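关于我们

Fornstead 编写机械臂在家庭环境中作业的操作规则,并按这些规则为客户做评审。办公室在 Rimesau,服务对象是做家用机械臂的企业、高校实验室,以及需要采购或托管这类设备的机构。

主要工作依据是一套名为 Prirnimon 的作业准则,现行版本为第 3 版,共 94 条。准则的多数条款先在仿真环境中验证,再进入实机评审。厨房台面是用得最多的场景。
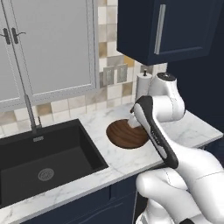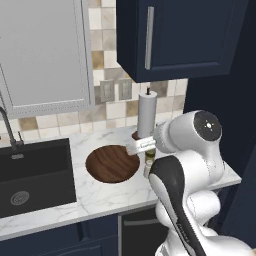
仿真厨房中的台面作业,机械臂位于台面右侧。

我们为什么从厨房开始

家里的房间当中,厨房对机械臂的要求最杂。台面上方有吊柜,水槽是一个凹下去的区域,龙头是细高的障碍物,墙上常有插座和开关。台面上放的东西高矮不一,有的一碰就倒,有的平放在那里,夹爪很难从侧面抓取。工业现场可以用围栏把人和设备分开,厨房里没有这个条件,工业标准里许多以围栏为前提的条款无法直接照搬。

成立之初,我们接到的咨询大多是同一类问题:设备在实验室里能完成动作,客户想知道放到家里之前还要检查什么。当时能引用的文件很分散,有的讲电气,有的讲机械强度,有的讲人机协作时的受力,讲到日常操作的很少。我们把历次咨询的检查记录整理成条目,后来这些条目成了 Prirnimon 的第 1 版。

第 1 版写得很粗,许多地方只有“应注意”“应避免”这样的措辞,评审的人各有各的理解。第 2 版把能量化的地方都改成了数值,又走到了另一头,有些数值只适用于某一种夹爪,换了设备就对不上。第 3 版重新分了层:通用条款只规定原则和检查方法,具体数值放进附表,由客户按自己的设备填写,再由我们核对。

Prirnimon 规定些什么

准则按一次作业的先后编排,分为准备、接近、接触、搬移、放置、退出和停机几个部分。以下摘出客户问得最多的内容。

准备。作业开始前,操作方应写明本次作业要动哪些物品,哪些物品不许碰。没有写进清单的物品一律按障碍物处理。清单由人来填,不接受由识别系统自动生成后直接使用的清单。台面上物品的摆放如有变动,清单要重新确认。

接近。末端执行器靠近目标物品时应减速。附表中家用台面场景的默认上限是每秒 300 毫米,进入接触区后由客户按夹爪和物品另行填写更低的数值。接近路径要同时检查末端和整条手臂。我们在评审里退回最多的方案,问题都出在这里:设计人员盯着夹爪,肘部和前臂从吊柜下沿或者龙头旁边擦过去却没有人看。

接触。夹持之前应确认物品可以承受夹持力。瓶类物品要确认重心高度,瓶身上下材质不同的,应标明夹持位置。平放的薄板类物品不得采用强行下压后拨动的方式获取抓取空间,除非台面和物品都经过这一动作的单独测试。

搬移。装有液体的容器不得从插座、开关正前方经过。确实绕不开的,要在方案中写明理由,并说明液体洒出时如何处置。搬移过程中如果失去对物品的识别,手臂应停在原处并保持夹持,等待人工判断,不得自行张开夹爪。

放置。放置点与台面边缘、水槽边缘之间应留有余量,余量按物品底面尺寸计算,计算方法见附表。物品放稳后夹爪才可以松开,松开后应有一次确认。

退出。退出路径不得默认为接近路径的反向。物品移走或者放下之后,周围空间已经变了,原来安全的路径不一定仍然安全。第 2 版没有这一条,第 3 版加上以后,不少客户说要改的东西很多。我们仍然保留了它。

停机。停机位置应在作业开始前确定。停机时手臂不得悬在水槽上方,也不得挡住柜门和抽屉的开启范围。家里的人随时会来开柜子,他们没有义务知道手臂会停在哪里。

仿真环境的使用规则

评审中大量用到仿真。仿真便宜,可以重复,可以安排实机上不敢试的情况。也正因为用得多,我们对它单独写了规则。

第一条规则是标注。凡提交给我们的画面、曲线和数据,必须注明来自仿真还是实机。混在一起提交的材料,整份退回。同一份报告里两种来源都有的,分章节放,不得放在同一张表里比较,除非表头写清楚。

场景文件应随方案一起提交,包括物品尺寸、质量、表面摩擦的设定值以及这些数值的来源。来源可以是测量,可以是供应商的资料,也可以是估计。写“估计”不会扣分,空着不填会被退回。石材台面和木质板面的摩擦设定应分开填写,用一个统一数值代替整间厨房的做法我们不接受。

初始状态要有变化。只在一种摆放下跑通的方案,我们只认可它在那一种摆放下跑通。客户应说明物品位置的变动范围,并把失败的运行一并交来。失败记录单独存放,不与成功记录合并统计后只报一个成功率。一份没有失败记录的材料,评审人员会先去查记录是怎么筛的。

视角也要说明。仿真画面常常从手臂后上方取景,手臂自身会挡住一部分台面。用这类画面做人工判断时,应至少另有一个不受手臂遮挡的视角,或者附上状态数据。评审人员看不到的地方,不按合格处理。

仿真通过不等于实机通过。准则中有一部分条款只能在实机上检查,例如停电后手臂是否下沉、急停按钮在正常站位能否够到、手指套磨损后的夹持情况。这些条款在评审表上用灰底标出,仿真阶段一律填“未检查”。

评审怎么进行

评审申请从资料开始。客户提交设备说明、作业清单、场景文件和已有的测试记录,我们先看资料是否齐全,齐全之后才排期。资料不全的申请不收费,也不占排期。

资料审查之后是仿真评审。客户可以使用自己的仿真环境,也可以使用我们维护的厨房场景库。用自己的环境时,我们会要求在场景库中补跑其中一部分作业,以便核对。两边结果差别较大的,先查清原因,再往下走。

实机评审在客户现场或者 Rimesau 的测试间进行。测试间按普通住宅厨房的尺寸布置,台面高度可以调节。评审时由客户的人员操作设备,我们的人员只下达测试内容和记录,不代为操作,不代为调试。现场修改参数是允许的,修改之后,受影响的条款从头再测。

结论分为符合、有条件符合和不符合。有条件符合会写明条件,例如限定物品种类、限定台面布局或者要求有人在场。结论只对提交评审的硬件、软件版本和场景有效。软件更新后是否需要复审,由客户先按准则中的影响判断表自查,自查结果发给我们确认。

常有客户希望拿到一张可以贴在产品包装上的标志。我们没有这样的标志,评审报告也不能摘句用于广告。报告可以整份公开,我们鼓励客户这样做。

Athanasiadis 审阅办法

评审结论由谁来复核,早期没有固定做法,做完评审的人自己再看一遍就发出去了。后来出过差错:一份报告把水槽边缘的余量按台面边缘的算法填了,复看的人就是填表的人,没有看出来。报告发出后由客户指出,我们收回重发。

此后我们采用了名为 Athanasiadis 的审阅办法。每份报告由一名没有参加这次评审的人员重读原始记录,独立填写一份评审表,再与原表逐条对照。两份表不一致的条款,不采用投票或者取平均的方式解决,必须回到记录。记录不足以判断的,改为“未检查”,并通知客户补测。

这个办法让出报告的时间变长了。急着交付的客户有时会问能不能省掉这一步,答复是不能。时间紧的话,可以缩小评审范围,先评一部分作业。

独立性与收费

我们不生产机械臂,不销售夹爪、传感器或者仿真软件,也不从设备厂商处收取推荐费用。评审按范围收费,与结论无关。不符合的项目同样收费,补测另计。

为同一客户提供过设计咨询的人员,不参加该客户的评审,也不担任复核。我们人手有限,遇到确实安排不开的情况,会建议客户去找别的机构。

准则文本免费提供,可以下载、打印、在内部培训中使用。改写后使用的,请不要沿用 Prirnimon 这个名称,以免读者弄不清看到的是哪一份文本。附表的空白模板同样免费。

准则的修订

任何人都可以对条款提出意见,不要求是我们的客户。意见最好写明条款编号、遇到的情况和建议的写法。只写“太严”或者“太松”的意见我们也会收下,但很难处理。

每年 4 月集中处理上一年度收到的意见。采纳的、部分采纳的和不采纳的都会列在修订说明里,不采纳的附简短理由。涉及人身安全的意见不等到 4 月,收到后即安排讨论,需要时发布临时条款。临时条款在下一次集中修订时或者转为正式条款,或者撤销,不会一直挂着。

目前正在讨论的问题有几项。一项是卷纸、抹布这类柔软物品的夹持,现有条款是按硬质物品写的,套用到柔软物品上不大合适。卷纸连同纸架一起移动,和从纸架上取下一卷,在准则里应当算两种作业,现在的文本没有分开。另一项是深色水槽内的识别问题,收到的意见认为光线不足时应当禁止把手臂伸入水槽,我们还在收集测试记录,没有定稿。还有一项是家中有儿童时的停机要求,这部分意见分歧比较大,欢迎有实际使用经验的家庭写信来。

培训

我们面向操作人员和评审人员开设培训。操作人员的课程以填写作业清单、判断停机位置和处理中途停止为主,不要求有编程基础。评审人员的课程要求先读完准则全文,上课时直接从有问题的案例讲起。

案例取自以往的评审,经客户同意并去掉可以识别身份的信息。学员要在仿真场景中找出不符合的地方,写成条款意见,再相互交换审阅。考核看意见是否写得能让没到过现场的人据此复查。一份意见写“手臂动作不够平稳”,是不合格的;写明在哪一段运动、依据哪份记录、对应哪一条,才算完成。

培训可以在 Rimesau 进行,也可以到客户处进行。到客户处的,需要客户准备能运行仿真场景的电脑和一间安静的房间。使用实机的课程只在测试间开设。

记录的保存

评审中产生的运行数据、画面和表格,按项目分开保存,只有参加该项目的人员和复核人员可以查阅。客户的场景文件不会并入公共场景库,除非客户书面同意。在真实住宅中采集的画面,提交前应由客户处理掉能辨认住户的内容,没有处理的我们不打开,直接退回。

项目结束后,原始记录继续保存,以便报告受到质疑时复查。客户要求提前删除的,可以删除,但相应的报告会同时标为无法复查。

联系我们

咨询和申请请写信到 Rimesau 2104 信箱,或者使用本站的申请表。来信请写明设备类型、打算评审的作业以及目前处在仿真阶段还是实机阶段。条款意见请使用单独的意见表,不要写在申请表的备注栏里,备注栏不会转给负责修订的人员。

测试间参观需要预约,有评审进行时不接待。星期日办公室不开放,当天收到的申请顺延到下一个工作日登记。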